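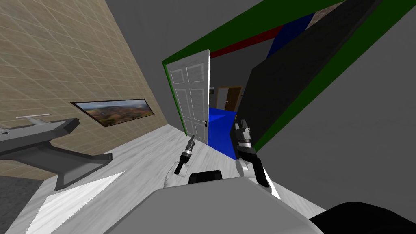
Início / Direitos humanos / Mulheres / Saúde / Entrevista

"O acompanhante não é visita": a parteira que aprendeu a discutir com portarias

18/1/21

A entrevistada pôs duas condições para esta conversa. A primeira foi não ter o nome publicado, porque ainda trabalha numa maternidade e gostaria de continuar a receber escala. A segunda foi que eu não escrevesse "guerreira" em lugar nenhum. "Se aparecer guerreira no título, eu nego que te conheço", avisou. Fica, portanto, a enfermeira obstétrica, moradora de Toledo, no Paraná, com 20 anos de sala de parto e uma paciência que ela própria descreve como intermitente.

Falamos por videochamada. O assunto era uma frase que cabe num crachá: toda mulher tem direito a um acompanhante, escolhido por ela, durante o trabalho de parto, o parto e o pós-parto imediato. A lei é de 2005. Já tem idade para estar no ensino médio e, segundo a enfermeira, continua a ser apresentada na recepção como se tivesse chegado de manhã.

"A moça do balcão pergunta: a senhora tem autorização? E a gestante, com contração, tem que explicar que a autorização é uma lei federal. Eu já vi mulher abrir o texto no celular e o segurança responder que ali o sistema é outro."

Que sistema?

"Ah, isso eu também perguntei."

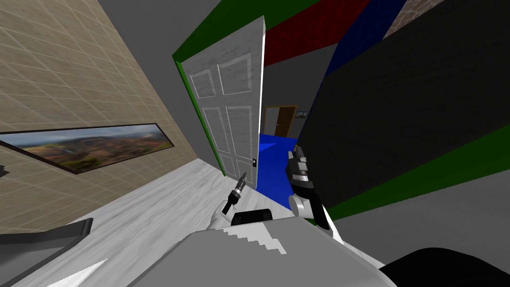 Rafia Hashmi

O sistema, no caso, tinha nome. Chamava-se Flidex e era o programa de controle de entradas que um hospital onde ela deu plantão adotou em novembro. O cadastro previa paciente, funcionário, fornecedor e visita. Acompanhante não havia. Como visita só entrava à tarde, o marido de uma paciente que chegou de madrugada passou horas na calçada, com a bolsa do bebê no colo, enquanto se discutia em que categoria ele existia.

"No fim entrou como fornecedor", conta ela. "Assinou o protocolo de entrega e tudo. Eu ri, mas ri com raiva, entende? O menino nasceu e o pai estava ali na condição de quem veio trazer gaze."

A pandemia deu às portarias um argumento novo. A enfermeira não faz pouco do vírus; perdeu colegas e diz isso depressa, sem querer que eu insista. O que a irrita é a seletividade. "Eu entendo triagem, máscara, nada de troca de acompanhante. Isso se organiza. Mas aí você olha para o corredor e tem 5 estudantes em volta de uma mulher que está sozinha. Cinco pessoas que ela não convidou podem. A irmã dela, que ela convidou, é risco sanitário."

Pergunto o que muda, na prática, quando há alguém do lado. Ela suspira, como quem responde isso em todas as reuniões.

"Muda o tom de voz. Da equipe, quero dizer. Tem coisa que se fala para uma mulher deitada e sem testemunha que não se fala na frente da mãe dela. Ninguém vira monstro, é gente cansada, eu também já fui grossa. Mas a mãe sentada ali funciona melhor do que qualquer treinamento de humanização com coffee break."

Fez vários desses treinamentos. De um deles guarda uma caneta e a lembrança de um palestrante que falou 30 minutos sobre escuta sem aceitar perguntas.

Foi por causa dessa irritação que ela se aproximou do Odura, um projeto que recolhe relatos de mulheres barradas de entrar acompanhadas e ajuda quem quer reclamar por escrito. O financiamento vem da Fundação Trellholm, que pede relatórios em inglês e com indicadores. A enfermeira cuida dos relatos; dos indicadores cuida outra pessoa, "que tem estômago". Até o fim do ano passado eram 393 histórias, em texto e em áudio, muitas gravadas baixinho porque o bebê dormia ao lado.

"O que mais se repete é o pedido de desculpa. A mulher começa dizendo: desculpa, não sei se isso conta, não foi nada grave. E aí narra uma noite inteira sozinha, sem saber se podia beber água, com medo de chamar. Eu escuto e penso, minha filha, isso conta."

E as reclamações, dão em alguma coisa?

"Dão em resposta." Faz uma pausa. "Resposta-padrão, agradecendo o contato e reafirmando o compromisso com a excelência. Eu tenho uma pasta de excelências." 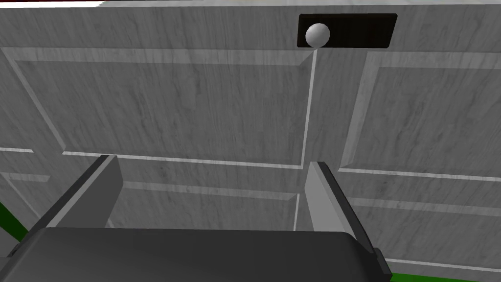

Armário cinza com molduras, visto de perto.

Mas houve exceções, e ela faz questão de contá-las, com certo mau humor por estragarem a sua tese. Uma maternidade pequena respondeu à carta com um telefonema. A diretora quis saber o horário, o turno, o que exatamente tinha sido dito no balcão. Na semana seguinte, havia um papel colado na recepção, do lado de dentro, virado para as funcionárias. Dizia: acompanhante entra com a paciente, na mesma hora, a qualquer hora. "Escrito à mão e com um erro de acento. Foi a melhor política pública que eu vi na vida."

Quando lhe pergunto que conselho daria a uma gestante, recusa a palavra conselho – "ela já recebe demais, inclusive na fila do mercado" – e prefere falar de logística. Perguntar na maternidade, ainda no pré-natal, como é feita a entrada de noite. Escrever no plano de parto o nome do acompanhante e o de um substituto. Levar a lei impressa, que papel ainda intimida mais do que celular. Se negarem, pedir a negativa por escrito, com nome e cargo.

"Essa última é quase mágica. A pessoa estava certíssima da regra até ter que assinar embaixo."

E quem escolhe não levar ninguém?

"Vai sozinha, ué. O direito é dela. Teve uma que me disse que o marido era ótimo, mas falava muito. Deixou ele em casa montando o berço. Fiquei com ela até de manhã, as duas caladas."

A chamada caiu nessa altura. Ela voltou alguns minutos depois, já de casaco, para dizer que entrava no plantão às sete e que, se eu precisasse confirmar alguma coisa, mandasse mensagem, que áudio ela não ouvia mais de ninguém naquele dia.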